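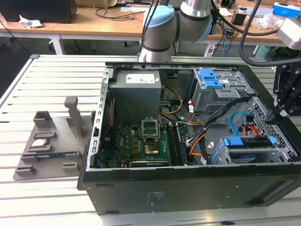
Figure 1. The memory and processor job on the Tendardale bench. The tower is on its side with the panel off; a CPU and a memory module sit in the parts holder at left, and the CPU socket bracket is raised.

4.2 The desktop computer task

I'll admit I went into this one feeling pretty cocky. We'd already done the laundry basket and the dishwasher rack (Section 4.1), both of which are full of floppy or slippery stuff, and a desktop computer is neither. Everything in it is rigid, the parts are made to fit one way round, and any patient teenager can swap a stick of memory. So Amr Mahrous and I pencilled it in for a couple of weeks in February and figured we'd have time left over to write it up. We didn't.

The job is the kind of thing a small repair shop does all day. The arm has to pick a memory module out of the holder, seat it in its slot and press until both ends are home, then place a processor in the open socket. We left the screws, the thermal paste and the cooler out of it completely. Side panels come off beforehand, by hand, and the case gets laid flat. I know some readers will call that cheating (Manee Chantharasri certainly did, in the margin of our first draft) but you have to start somewhere, and we wanted to spend our time on the fiddly bit.

The trouble starts with the cables. You can see in Figure 1 how the yellow bundle comes down off the power supply and another one crosses from the drive bays toward the lower middle of the case. A person brushes these aside without thinking about it. Our planner, Trullska, treats whatever it sees in the first depth scan as solid, so a loose bundle of wire becomes a wall, and on plenty of runs it simply refused to go in. When we told it to ignore anything cable-coloured, it went in and leaned on them. Neither behaviour is what you'd want from someone fixing your computer!

We ended up giving cables their own category, as things you may touch gently but mustn't drag. It's a crude rule and I'm a bit embarrassed by how much it helped. Under the old rule the arm gave up in the middle of the approach so often that we stopped logging the reasons. With the new one it nearly always reached the slot, and the failures moved along to the pressing stage, where we could finally learn something from them.

Pressing is its own headache. A memory module wants a firm, even shove, and our fingers grip it near the middle, so one end tends to go in before the other. Amr's fix was a small rocking motion, left then right, borrowed from watching his own hands. We capped each attempt at 15 seconds of contact, after which the arm backs off and tries again from the holder. It's slow. Manee can do the whole job while the arm is still thinking about its first grasp, and she likes to prove it.

The processor is the opposite sort of problem. There's hardly any force involved, but it has to be lined up properly before it's let go, and bent pins are forever. We practised on dead boards from the Costigan recycling depot, and I'd recommend that to anybody trying this at home or in the lab — you'll go through a few.

So, could a machine do this chore in a real shop yet? I'd say parts of it, on a case somebody else has opened and laid down nicely. I wouldn't hand it my own computer. Section 4.3 takes up the same question with the Dadora shelving task, where the parts are bigger and the stakes a good deal lower.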